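Workshop > Home Automation
2024-08-15 | By Huguette Lévesque

The Landry build occupies a laundry room in Sidley. Work started in May with a bench frame of aluminum extrusion, sized to hold the arm's base on top of a tabletop beside the machines.

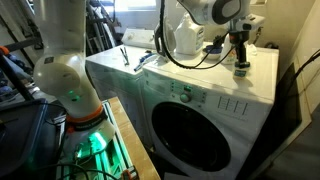
The arm on its extrusion frame, next to the washer and dryer.

Motion planning runs on one desktop computer. The control code, named Zerix, is 4000 lines, and 406 of them handle stopping.
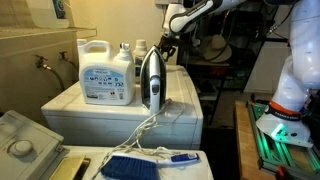
The iron is the hardest object in the set. Its handle is a simple shape to grip, but the cord adds drag that changes with every pose - the planner has no model for it. Grip force is set low at first, then raised in 11 steps.
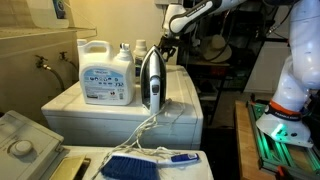

Each task gets 20 trials before any setting is changed. Results go into a plain text log. The next version, Danley, will add a force limit on the wrist and a slower approach near the shelf.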